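Pernirum Opera Streaming – Member Support
Ticket 358: Subtitles drift out of step in Act Two, and the sound drops to one side
Status: Resolved
Opened by: Member (Korimley)
Category: Playback, living room TV

First message from member

Hello, and thank you in advance for reading all of this, because I know I tend to go on. I have been a happy subscriber since last April and have watched more Donizetti in that time than in the whole of my life before it. So please take this as a friendly complaint.

The trouble is with your Lucia di Lammermoor, the Trivbridge Opera House production. Act One plays beautifully. The picture is sharp, the harp solo before the soprano's first entrance is as clear as anything, and the English subtitles come up right on the line. Then somewhere in Act Two the subtitles begin to run ahead of the singing. At first it's only a hair, and I thought I was imagining it. By the time we get to the sextet they are a full sentence early, so I am reading Edgardo's fury while he is still standing in the doorway with his cloak on. In the mad scene it is worse again, and you can guess how that goes. The poor woman hasn't finished one thought and I already know the next two.

The second problem may or may not be related. During the mad scene the flute comes only from the left speaker, and the chorus seems to come from there too. My other half says it was mixed that way. I don't believe it, but I promised to ask.

What I have tried so far: turning the TV off and on, turning the box off and on, unplugging the box while I made tea, and watching the same scene a second time in case it was a bad evening for the internet. Same result both times. Other operas I have started since (your Norma and half of a Barber) look fine, though I didn't get to the end of either.

Reply from support

Good evening, and thank you for such a careful report! You'd be surprised how many tickets just say "words wrong," so this is a treat. I'm sorry it spoiled the mad scene for you, of all scenes.

Let me ask a few things so I can try to make the same thing happen on our side.

Which device are you watching on, and which version of the Pernirum app is on it? You'll find the version under Settings, then About, at the very bottom of the page.

Are the subtitles set to English, or to English with stage directions? They are two separate files and they were made at different times.

When you start Act Two, do you let it roll on from Act One, or do you go out to the menu and pick it from the list?

Is the sound going through the TV's own speakers or through something else?

As for the flute, I have the same recording open in headphones now, and it sits a little left of center and the chorus is spread right across. So you may well win that argument, but give me a bit longer before you claim it at home.

Reply from member

Thank you, that was quick. App version 7.104, on the little streaming box that plugs into the back of the television. Subtitles are English with stage directions, because I like to know when somebody is meant to be fainting. I let it roll on. I never go out to the menu, as it breaks the mood.

The sound goes through a Pasichnyk amplifier and two speakers that we put up on the shelf last winter. I should have mentioned that the first time. They are older than some of your singers, I expect, but they've been lovely. 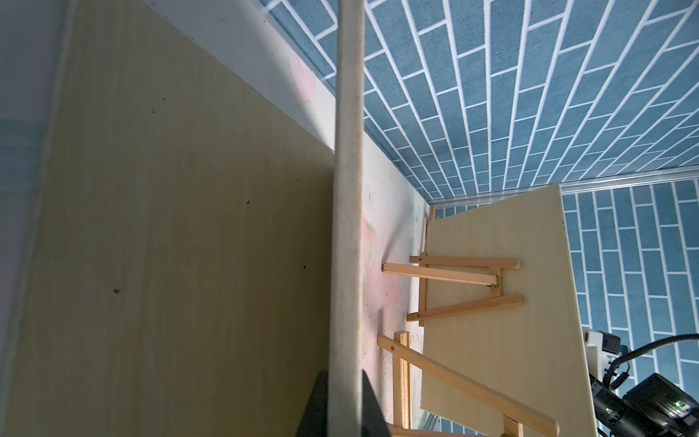
I also timed the drift this evening with the kitchen timer, since I thought it might help. When the wedding guests come in at the start of the second scene, there is nothing wrong that I can see. Twenty minutes after that the words are 7 seconds early. I didn't carry on to the end because it was getting late, and I don't like to leave Lucia halfway through her last scene.

One more thing I noticed. If I pause and start again, the subtitles stay wrong by the same amount. If I stop altogether and come back in, they are right for a little while and then off they go again.

Reply from support

The kitchen timer was a great help, truly. I've now been able to get the same drift here and I can tell you what is going on, at least with the words.

The file with stage directions for this production was prepared from the theater broadcast. In that version the applause after the sextet was trimmed, and so was the bit where the conductor waits for the house to settle. Our streaming version leaves all of that in – some of our members are very fond of their applause – and the subtitle file was stretched to fit by hand. Act One was done properly. Act Two was stretched from the wrong starting point, so it slides a little more with every number. The plain English file was made from our own version and stays in step all the way through.

So for tonight, or whenever you next sit down with it, please do this:

1. Start the opera and press the down button to bring up the playback bar.
2. Choose Subtitles, then English.
3. Go back out to the title page once, so that the box forgets the old file.
4. Start again from wherever you like.

You will lose the faintings for now, I'm afraid. I've passed the other file to the subtitle team with your timings attached, and I'll keep this ticket open until it comes back.

Now for the flute. Could you go to Settings, then Sound, and tell me whether it says Stereo or Surround? If it says Surround and you have only two speakers, the box can send part of the mix to speakers you don't own. A cable not pushed fully home at the back of the amplifier could do it as well, so it's worth a look at both ends.

Reply from member

Well, I owe an apology in one direction and am owed one in the other. The setting said Surround. I changed it to Stereo and the chorus spread out nicely, just as you described, and a pair of horns turned up that I had never heard in all my evenings with this recording. The flute is still a touch to the left. I have been told that this counts as "mixed that way." I am not conceding it in writing anywhere except here.

The plain English subtitles behaved themselves through the sextet and right to the tomb scene. I stayed up for the whole thing this time. What a tenor! I had been so busy being cross with the words in the last act that I hadn't properly listened to him.

I'd still like the stage directions back when you have them, please.

Reply from support

I'm so glad, and I agree about the tenor. He takes that last scene more slowly than most and it gives everybody room to breathe.

The corrected file came back this afternoon. I ran Act Two and the whole of the last act against it and the words now land where they should, including the long cadenza with the flute, where the old one was at its worst. To pick it up, close the app fully and open it again, then choose English with stage directions. You shouldn't need to update anything.

I also checked the other Trivbridge recordings we carry, in case they'd been stretched the same way. Their Anna Bolena had a smaller version of the same fault in the second act, and that one has gone back to the team as well. It will be a separate ticket, so you won't get mail about it unless you'd like to. Just say the word and I'll add you.

Reply from member

Please do add me, I was saving that one for next. Faintings restored and all in the right places. Happy for you to close this.

Ticket closed by support. Linked: subtitle timing, Trivbridge recordings, English with stage directions.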